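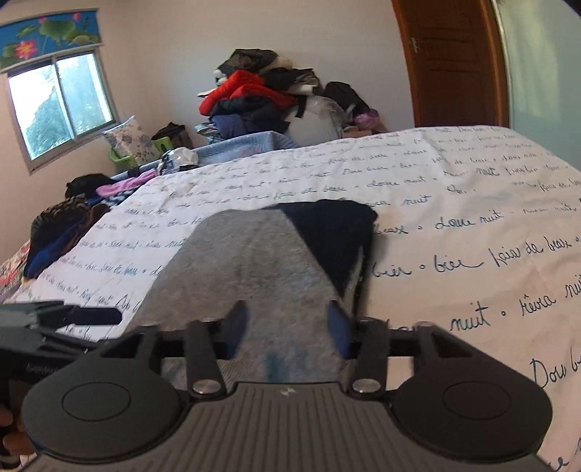 Folding Clothes with Two Hand-Held Grippers: A Club How-To

Reading time: 2 min

Laundry is our favorite practice task at the Flemgate robotics club, and I will happily talk about it all day! You work a gripper in each hand and fold the way you want a robot to fold someday. It feels clumsy for the first ten tries and then it gets really, really fun.

Getting set up

1. Find a bed or a big table. We like a bed (soft surface, forgiving if you push down too hard). Spread the sheet as flat as you can get it. A printed sheet is fine, and writing on the fabric makes it easy to see when it slips.

2. Keep the pile of clothes off to one side and leave the middle open for folding.

3. Open and close both grippers a few times. The fingertip pads should face each other squarely. If one pad looks twisted, fix it now!

Folding

4. Start with something soft and fairly thick. Thin shirts are hard, so save them for July when you're a pro.

5. Come in low, pads open, and pinch only the edge. Big grabs bunch up the cloth and you'll spend ages smoothing it.

6. Lift, carry the edge across, lower it, and then let go. Randi Bråten taught me to pause a beat before opening the pads, and my folds got so much neater.

7. Fold lengthwise first, then bring the ends in. Park the finished piece to the side and go again.

Our team got through 185 folds before the Ikberg meet, and Eilif Dahlgren's group did over 281 (wow!). Don't chase those numbers in your first session. Two people trading off every few garments is plenty, and your wrists will thank you.

Stuck on step 6? Ask Kerstin Nordin at the next meeting, she loves this stuff as much as I do.

Contact | © 2019 Flemgate Robotics Club | Back to top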